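4.2 Pad comparison

We ran the Hattar pads against the Lendmont set on the same hand-held gripper, 35 grasps each. The Lendmont pads behaved as their brochure promised – for two grasps. Bram Visser then retuned the closing force, with language we omit.
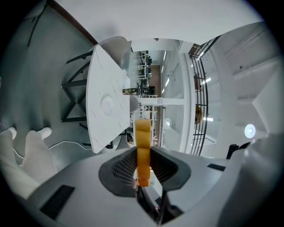

Figure 3. Segmented block held upright between the mesh pads.

Which setting did we keep? The lower closing force, as the higher one gained us only noise.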